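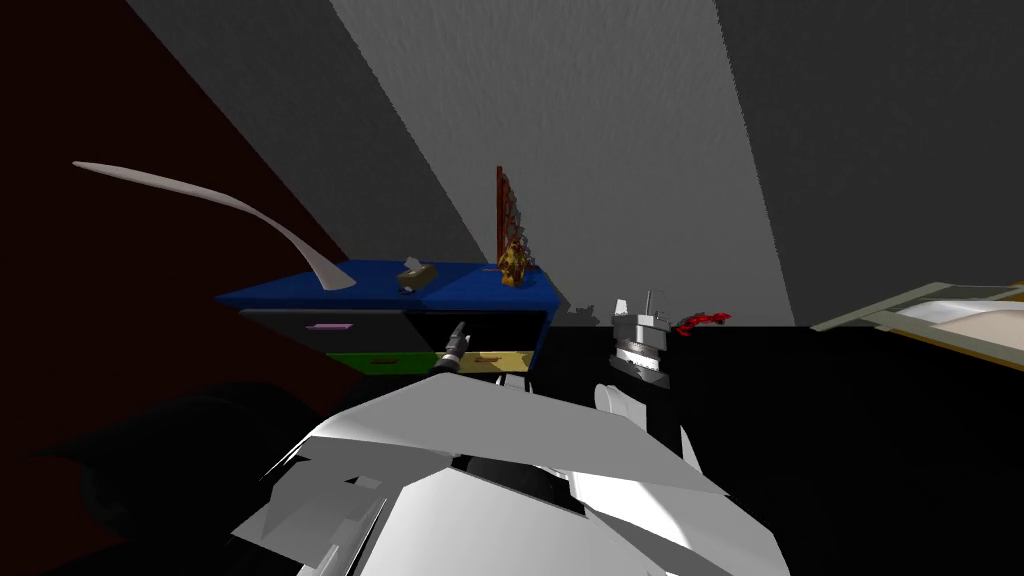

I read many comparisons of grippers this winter, and almost all of them begin with the same table: payload, stroke, closing force. I think this is the wrong beginning. In February I spent three weeks with two gripper models in simulation, the Briggs and the Skutix, on the same two-armed robot, and the table told me very little about the thing I wanted to know. Can it open a drawer when the handle is small?

A handle is a harder exam than a cube. The yellow drawer in our bedroom has a narrow brown handle, and the green one beside it only a thin dark slot. On paper the Briggs is stronger. In 400 attempts it opened the drawers 37 times less than the Skutix, and the reason was the thickness of the fingertip – a number which neither data sheet gives.

My colleague Vilhjálmur Þorgeirsson does not agree with me. He says that contact in a simulator is too kind or too cruel, never correct, and that I should wait for the real arm. He is right about friction. But geometry does not change so much. If a finger is too thick for a slot on the screen, I do not expect it to become thinner in the laboratory.

So I would like the people who publish such tests to do one small thing. Put furniture in them. Let the robot's own chest block the view of its left hand, as happens to us every day, and then report the failures too. I would read 8 pages of that with pleasure.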